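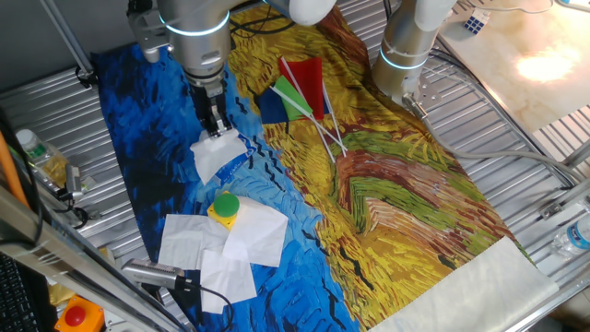
Plirkov picking from a cluttered table. The left gripper is holding a crumpled white tissue.

Plirkov is a grasp planning and supervision program for tabletop robot arms. It takes in camera pictures, decides what to pick up and where to pinch it, sends the arm there, and keeps watching during the whole move so it can stop or try again. It was written by Yamila Medina, and the soft object code came later from Gaurav Negi. I've been keeping this page going for a while and I use the program nearly every day, so expect some opinions mixed in with the facts (I'll try to mark which is which).

The name gets used for two things, and people mix them up all the time. There's Plirkov the planner, the part that picks grasps, and there's Plirkov the whole package, with the supervisor, the log viewer and the setup tools. On this page I mean the whole package unless I say so.

Background

Medina started Plirkov as a patch for an older planner called Valent. Valent was great with boxes and mugs and anything else that keeps its shape. You gave it a model of the object, it looked for that model on the table, and it picked from a list of grasps worked out ahead of time. Give it a paper napkin and it had no idea! There's no model of a crumpled napkin, or there are endless ones, and Valent would either see nothing or see four bad matches stacked on top of each other.

The patch kept growing until it was bigger than the thing it patched. The first version under its own name went out on 7 July 2022, and it still carried a good chunk of Valent inside it. Most of that is gone now, though if you poke around in the settings file you'll find a few options that start with "val_" and do nothing at all. Please leave them in. The loader complains if they're missing.

How it sees

The camera side of Plirkov doesn't try to name things first. It starts by splitting the picture into patches that look like they'd move together if you tugged on them. Edges count for something, depth counts for more, and color is used last of all. That order was a big argument on the mailing list, and I was on the wrong side of it. I wanted color up front – it's cheap and it feels natural to a person.

What changed my mind was patterned cloth. Lay a printed painting over the table, the swirly Van Gogh kind with a deep blue sky and a yellow wheat field, and color-first splitting goes to pieces. Every thick brushstroke looks like an object. A white napkin on the blue part is easy enough, but a red or green flag lying on the wheat has rust red and green strokes all around it, and the program will happily plan a grasp on a bit of printed field. With depth going first, the cloth mostly reads as one flat thing and the stuff on top of it stands out.

Mostly. Paper is thin, and a flag lying flat is thinner still, so the depth step can miss both. Plirkov gets around this by keeping a "maybe" list. Patches that show up in color and not in depth go on the list with a low score, and they only get tried after the sure things are used up or when you ask for one of them directly.

How it plans

The planner throws a lot of possible grasps at each patch, 51 by default, and scores them all. You can raise the number in the settings, and I used to, but I never saw much gain from it with a plain two-finger gripper. The score looks at how much material will end up between the fingers, how close the fingertips come to the table, and what else is likely to come along for the ride.

That last part is my favorite. Say there's a pile of napkins with a push button sitting on top. Grab the wrong napkin and the button slides or tips over, and now you have a different table from the one you planned for. Plirkov keeps a simple record of what's resting on what, and it marks down any grasp that would pull something out from under something else. It doesn't forbid it. If you tell it you want the bottom napkin, it'll either clear the top first or warn you and go for it, depending on the setting called "polite" (on by default, and I'd leave it on).

Small packets get their own rule. A tissue packet can count as one soft lump or as a wrapper with something inside, and which one you want depends on the job. By default Plirkov treats it as a lump and brings the gripper straight down over it with the two fingers on either side. There's a separate mode for taking hold of loose tissue, added by Negi, which pinches close to the surface with much less closing force and lifts slowly at first.

The second arm

Plirkov plans for two arms, even if only one of them has a job to do. The idle one is treated as an obstacle, and so is any cable hanging off the end of it, as long as you've told the program how far the cable can swing. People skip this step. I skipped it too, and my first afternoon with a second arm was mostly me hitting stop.

The cable setting is a plain distance. I use 16 centimeters, which makes the planner a bit shy near the middle of the table and has saved me plenty of grief. If both arms have grippers you can let either one take a pick, and the planner goes with whichever has the shorter, clearer path.

The supervisor

While the arm moves, a second program checks the picture against what the planner expected, 5 times a second. If the patch it's heading for has shifted by more than a little, the arm pauses above it and the plan is redone from there. After the fingers close it checks the opening width, and after the first bit of lift it looks again at the spot where the object was. An empty gripper over an unchanged pile counts as a miss and goes back in the queue.

None of this stands in for the red button, of course. The manual is firm on that point, and the supervisor has no safety rating of any kind. Keep the emergency stop where you can smack it without looking. 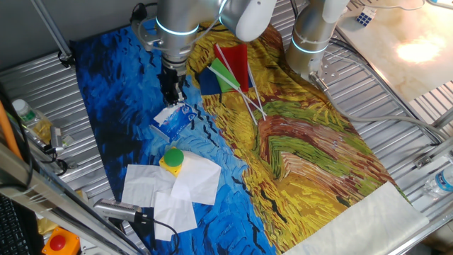
Logs and replay

Every pick writes a log with the camera pictures, the full list of scored grasps and the path that was taken. The log viewer lets you scrub through a run and click on any grasp the planner turned down to see why. It's a little ugly and it's slow to open, but I wouldn't want to tune anything without it. You can also replay an old log against new settings, with no arm connected, and see which picks would have come out differently. I keep a folder of 40 old runs for exactly this, and I run the lot after each update.

The logs do get big. There's a trim tool that drops the pictures between key moments, and it's worth setting up before your disk fills (ask me how I know).

Known problems

Clear plastic bottles are still bad. The depth camera looks right through them and the color step sees whatever's behind, so a bottle on its side on bare metal can vanish completely. The usual fix is to mark off that part of the table as a no-go area.

Bright glare is another one. A strong light on a glossy surface can show up as a white patch with crisp edges, a lot like a napkin, and it tends to land high on the "maybe" list. Masking the spot works. Moving the lamp works better.

Thin sticks, like the ones on hand flags, get split into pieces where they cross. Negi has a fix planned for December that joins pieces lying along one line, and I've tried an early copy. It was good with two sticks and confused by three.

Related pages
Valent (planner)
Liltetti log format
Upadhyay grasp score
Soft object handling
Two-arm path planning
Camera setup for patterned surfaces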